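Inicio | Cuaderno | Maquetas | Fuentes | Contacto

Cuaderno de taller: maqueta del sitio de Kukmont
Junio. Entrada del taller de maquetas

Seguimos con el frente de ataque. Dejo apuntado lo hecho con las paralelas, las baterías y la escala, que hay que corregir antes de cortar más tablero. Lo que ya está pegado (los dos baluartes, la media luna y el foso) se queda como está.
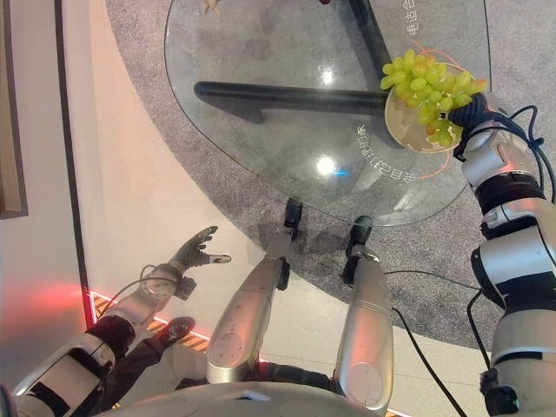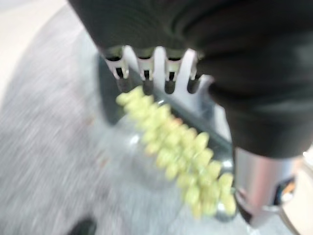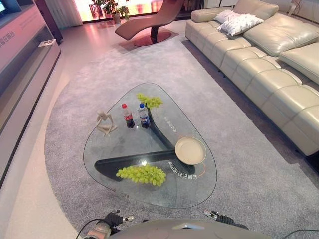

Escala del plano

El plano Krawczyk lleva una escala gráfica en toesas y una nota marginal que la reduce a 1:600. Hasta ahora nos habíamos fiado de la nota. Al pasar la distancia de la primera paralela al camino cubierto la cosa no cuadra.

Según el diario del sitiador, la trinchera se abrió a 300 toesas de la cresta del camino cubierto. Con la toesa de 1,949 m son 584,7 m. A 1:600 tendrían que ser 974 mm sobre el papel. Medido sobre el facsímil a tamaño real, desde el saliente de la media luna hasta el centro de la paralela, salen 951 mm. Repetida la medida con la regla larga y con hilo, el mismo resultado.

La escala gráfica también está encogida, y en la misma proporción, así que no es un error del dibujante al situar la trinchera. Puede ser el papel o el facsímil. La escala real de nuestra hoja queda en 1:615. Para llevar al tablero cualquier medida tomada del facsímil hay que multiplicarla por 1,025. Las medidas que vienen del diario en toesas o pies se convierten directamente a 1:600, sin factor.

Lo ya construido salió de las medidas escritas en el perfil, no del plano, y por eso no hay que tocarlo. Lo he comprobado en la cara izquierda del baluarte norte y en la anchura del foso.

Pendiente: preguntar a Dovbridge si el original tiene las hojas montadas sobre tela. Si lo pegaron húmedo, el encogimiento podría ser distinto a lo ancho y a lo largo, y entonces habría que usar dos factores.

Paralelas

Trazadas a lápiz las tres. La primera a 974 mm del camino cubierto, la segunda a 487 mm (150 toesas en el diario) y la tercera al pie del glacis, sin distancia escrita. Esta última la he sacado del plano, ya con el factor.

El ancho en el fondo es de doce pies para las paralelas, es decir, 6,5 mm en la maqueta. La profundidad de tres pies da 1,6 mm. Con la fresa de 6 hay que dar dos pasadas y la pared exterior queda algo rasgada en la espuma densa. En el retal de prueba funcionó mejor cortar con cuchilla las dos orillas y vaciar después. Es más lento, pero el borde sale limpio y se puede modelar el parapeto encima sin rellenar antes.

Para el parapeto hemos probado dos masillas. La Drarkico fina se deja peinar con un pincel duro y no se agrieta al secar en cordones estrechos. La otra, la que quedaba del proyecto anterior, se abre en cuanto el cordón pasa de 4 mm. Usar solo la Drarkico y gastar la vieja en el relleno del zócalo.

Los ramales en zigzag están bastante peor documentados. El plano los dibuja muy regulares, con todos los codos al mismo ángulo, y el diario habla de un tramo que hubo que rehacer porque quedaba enfilado desde la media luna. Con un hilo tenso desde el parapeto de la media luna se ve que el tercer ramal del plano está en efecto enfilado en casi toda su longitud. No sabemos si el dibujante puso el tramo antes de la corrección o si simplemente no se preocupó. Propongo girarlo hacia el este lo justo para que el hilo pase por fuera del parapeto, y decirlo en la cartela.

Artillería

El diario da 58 bocas de fuego para el sitiador: 34 cañones de a 24, ocho de a 12 y 16 morteros. El plano muestra 38 troneras en el conjunto de las baterías. Faltan cuatro para los cañones, y los morteros no cuentan porque no llevan tronera.

Posibles explicaciones:

- Los de a 12 se cambiaron de sitio durante el sitio y alguna tronera sirvió para más de una pieza.
- Cuatro cañones estaban en reserva en el parque.
- La batería de brecha del lado oeste está incompleta en el plano. Tiene cuatro troneras y el espaldón sigue recto un buen trozo más sin nada.

Me inclino por la tercera. El espacio entre piezas en las otras baterías es de 18 pies, que a escala son 9,7 mm, y en el trozo vacío caben cuatro más a esa distancia. No es una prueba. El folio 601 del legajo trae una relación de explanadas de madera entregadas por batería, y si para esa aparecen ocho quedaría resuelto. Tenemos la referencia pero no la copia.

Mientras no llegue, construir el espaldón completo y abrir solo las cuatro troneras dibujadas. Las otras se pueden cortar luego con el macizo ya seco.

Gaviones: los de prueba, hechos enrollando malla sobre una varilla de 1,5 mm, son aceptables a la vista pero salen todos iguales. Si se aplastan un poco con la pinza antes de fijarlos la fila pierde ese aspecto de tornillería. Pintarlos en tiras, antes de cortar.

Color del terreno

El glacis va en el verde apagado de la muestra B. La tierra removida de las trincheras, más clara que el fondo. La muestra A tiraba demasiado a rojo y no coincide con lo que dice el diario, que se queja varias veces de la greda y del agua en los ramales bajos. He puesto barniz satinado en el fondo de uno de los tramos de prueba para sugerir barro. De cerca funciona, con la luz de la vitrina habrá que verlo.

La inundación del lado sur se deja para cuando esté fijado el nivel del foso. El plano la tiñe de azul hasta el camino, y el diario dice que en las últimas semanas se pasaba a pie.

Para la próxima sesión

- Cortar la segunda paralela con cuchilla, siguiendo el lápiz.
- Pedir a Dovbridge el folio 601 y el dato de la tela.
- Comprar masilla Drarkico, queda medio bote.
- Rehacer la plantilla de baterías a 9,7 mm entre piezas. La vieja está a 9,5, tomada del facsímil sin corregir. Tirarla.
- Marcar en el tablero el tercer ramal girado, en rojo, sin cortar todavía.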